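Urko Bench Mat
Part no. 1562 – made by Raritz, sold by the Ramham Bench Shop
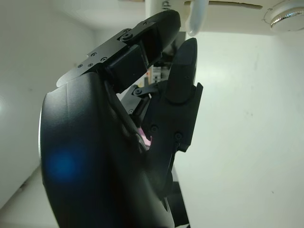

Black gripper in close-up. Photo: Thulani Magagula

The Urko is a flat rubber mat for workbenches, repair counters and kitchen tables that get used as workbenches. It protects the top from scratches and solder splashes, and it stops small parts rolling away. It comes in one thickness and two sizes.

The mat is dark green on one side and plain grey on the other. Both sides can be used. The green side has a fine texture and is the one most customers keep facing up. The grey side is smooth and better for writing on paper, cutting gasket material or laying out screws that you need to pick up with tweezers.

Sizes

Small: 40 cm deep, 60 cm wide.
Large: 60 cm deep, sold by the metre from the roll. Please give the length you want when ordering.

The small mat has rounded corners and a shallow tray moulded along the back edge. The large mat has square cut ends and no tray. If you want a tray with the large mat, the Agbeko clip-on tray fits along the rear edge and is listed under Accessories.

What it is made of

Solid rubber throughout, with a woven layer in the middle to stop it stretching. There is no foam in it. It is heavier than most mats of this size, and it will lie flat on a clean bench without tape or clips.

New mats have a smell. Leave yours unrolled in a garage or by an open window and it fades after a few days. Washing the mat with warm water and a little washing-up liquid helps.

Heat and chemicals

The mat will take a short touch from a soldering iron without melting through, though it will leave a mark. Do not use it as a stand for a hot iron, a heat gun or anything straight from an oven.

White spirit, isopropyl alcohol and light machine oil can be wiped off. Acetone will dull the green side if it is left to sit. Petrol and brake fluid should be cleaned up straight away, and we would not choose this mat for regular work with either.

This is not an anti-static mat. It has no stud and cannot be earthed. If you repair circuit boards for a living you will want the earthed version, part details on request from the counter.

Fitting

Clear the bench and wipe off any dust or sawdust. Grit trapped under the mat will press into a soft top over time.
Unroll the mat with the grey side up and leave it overnight. Turn it over in the morning.
If a corner still lifts, put a heavy book on it for a few hours. Do not iron the mat.
To trim the large mat, mark the line with chalk, lay a steel rule along it and make several light cuts with a sharp knife. Scissors leave a wavy edge.

We can cut the large mat square before it leaves the shop at no charge. Shaped cuts, such as a notch for a vice or a pillar drill, are charged by the cut. Send a drawing with the measurements written on it. A photograph of the bench is useful too, but we cannot cut from a photograph alone.

Looking after it

Brush off swarf before wiping, as metal filings will scratch the surface if they are dragged across it. Wash with warm soapy water when it looks dirty. Do not use scouring powder or polish – polish makes the green side slippery.

If you need to store the mat, roll it with the green side outwards and tie it loosely. Folding it leaves a crease that never quite comes out. We have had folded mats sent back to us and there is very little we can do with them.

Accessories

Agbeko clip-on tray. Grey plastic, with four compartments. Clips to the rear edge of the large mat. Lifts off for emptying.
Agbeko edge strip. Goes along the front of the bench and stops the mat creeping forwards when you lean on it. Fixed with screws, supplied.
Chalk pencils, white, sold singly.

The older Agbeko tray with the metal clips does not fit this mat. The clips are too narrow for the thickness and will tear the edge.

Customer comments

"Had mine on the clock repair bench since June. Dropped screws stay more or less where they land now. I would have liked a lighter colour for finding brass parts, so I use the grey side most of the time." – Paora Whitelaw

"Good mat, heavy parcel. Took three days to stop smelling of tyres. The tray at the back is a bit shallow for anything larger than a washer." – Precious Engelbrecht

"I ordered the large one with a notch for my vice and the notch was right first time. The edge strip is worth having if your bench is painted." – Sayaka Tsuchiya

Questions we are asked

Will it mark a varnished table? We have not seen it happen on a fully hardened finish. Fresh varnish is another matter, and so is French polish. Put a sheet of brown paper underneath if you are unsure.

Can I use it on the floor? You can stand on it, but it is not made as floor matting and the smooth side is slippery when wet.

Can it be used for rotary cutters? No. The blade cuts into the surface and the cuts do not close up. You need a proper cutting mat for that.

Do you sell offcuts? Sometimes. They are kept in a bin by the counter and are not listed online.

Delivery and returns

Small mats are sent flat in a card sleeve. Large mats are sent rolled on a tube. Unused mats can be returned within 14 days for a refund, in the packaging they came in. Mats cut to a length or shape at your request cannot be returned unless we have made a mistake with the measurements.

Collection from the shop is free. Please wait until you have had the message saying your order is ready, as the rolls are kept in the upstairs store and have to be brought down.

For cutting enquiries ask for Ntombi Masilela and quote the part number.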